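Apprendre à jongler à trois balles en 7 soirées

Vous pensez être trop maladroit pour jongler ? Moi aussi, je le pensais ! Et puis Hye-jin Myung m'a mis trois balles dans les mains, un mois d'octobre, et je n'ai plus jamais arrêté.

Le matériel d'abord. Prenez des balles à grains de 70 mm, assez lourdes pour ne pas rouler sous le canapé à chaque chute. Les miennes sont des Ritine, mais du riz dans des ballons de baudruche fait très bien l'affaire pour débuter.

Étape 1 : une seule balle
Coudes près du corps, avant-bras à l'horizontale. Lancez d'une main à l'autre en dessinant un arc qui culmine à hauteur des yeux. Regardez le sommet de l'arc, surtout pas vos mains. Faites-le 30 fois, tranquillement.

Étape 2 : deux balles
Une dans chaque main. Lancez la droite, attendez qu'elle arrive en haut, lancez la gauche par-dessous. Le rythme, c'est « lance, lance, attrape, attrape ». L'erreur classique : passer la deuxième balle de main à main, à plat. Elle doit monter aussi haut que la première !
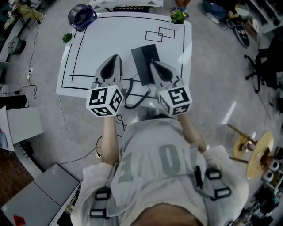 Recommencez ensuite en partant de la main gauche – c'est pénible, c'est normal, et c'est là qu'on progresse le plus.

Étape 3 : trois balles
Deux balles dans la main qui commence. Faites trois lancers, puis stop. Quand ça passe sans bouger les pieds, ajoutez un quatrième lancer, puis un cinquième.

Si vous avancez malgré vous, placez-vous face à un mur (astuce de Shaimaa El Fassi, de l'atelier Dillska, et quel soulagement quand je l'ai essayée !).

Dix minutes par soir suffisent largement. Pour la suite, je prépare une page sur la colonne et la douche.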